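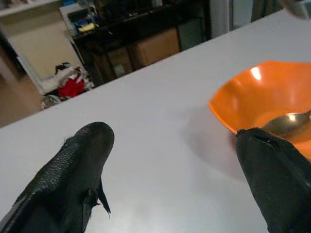
Orange bowl, metal spoon, white table. Lunch things, the bright end of the collection!

Home Gallery Table & Kitchen Rooms Visits Guestbook Contact

Bowls, Jars and a Good Fan: a Day at Pevholm
May 2024

I've wanted to do a gallery of everyday tableware for ages, and Pevholm turned out to be the perfect place to begin. It's the big shared room on the Bañez side of the building, full of tables and shelves and the sort of dishes you reach for without thinking. No heirlooms, no locked cabinets, just bowls and mugs and jars that people pick up and use (my favorite kind!). Felicidad Layug let me wander in with my notebook and stay the whole afternoon, and I came home with far more notes than I can fit on one page.

The bowl first, though, I can't get past it. I love the wavy rim, all those shallow scallops, and the way glossy orange plastic grabs every bit of light from overhead. Set it on a white tabletop and it practically glows. Jerome Aquino says he'd eat anything out of a bowl that color, and I'm with him. A plain metal spoon is the right partner for it, too. Anything fancier would be fighting for attention.

White tables are wonderful for this, by the way. At home I have a dark one and my dishes just sink into it. I measured the spot by my window when I got back and wrote 900 mm on the wall in pencil, so now I have to go and find a white one that fits.
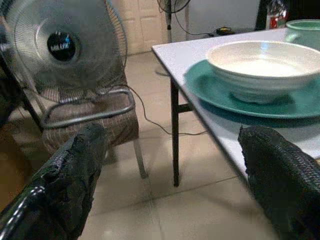
The furniture deserves its own little cheer. Folding tables don't get much love, but give me a white top and black metal legs and I'm happy, you can set out a full spread in no time and fold it all away after supper. And the chairs! Pinstripes on a brownish cushion, with a touch of red in them. Nestor Villanueva thinks they look like a suit his uncle used to wear to weddings, and now I can't see them any other way.

I'm also a fan of fans (sorry). Put one up on a chair seat and the breeze comes in right at table height, much better than having it blow at your ankles. I've been doing the same in my own kitchen ever since, and the beige tile underfoot at Pevholm made me think fondly of my grandmother's floor, which she mopped twice a day.
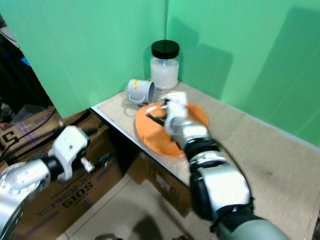

Clear glass jars with black screw-top lids are the thing I'd most like to copy. You can tell at a glance how much is left, and they look so smart in a row. I keep rice in mine, and sugar, and one of dried beans that I really must cook. Next to a white ceramic mug and an orange plate they make a lovely set, and against green, well, that's a whole color scheme for a kitchen right there. Gerardo Barredo is all for painting one of his walls to match.

More from the Table & Kitchen pages is on its way, including the enamel pots Virgilio Magbanua has been promising to dig out for me. If you have an orange bowl with a wavy edge like this one, please write in the guestbook and tell me where you found it!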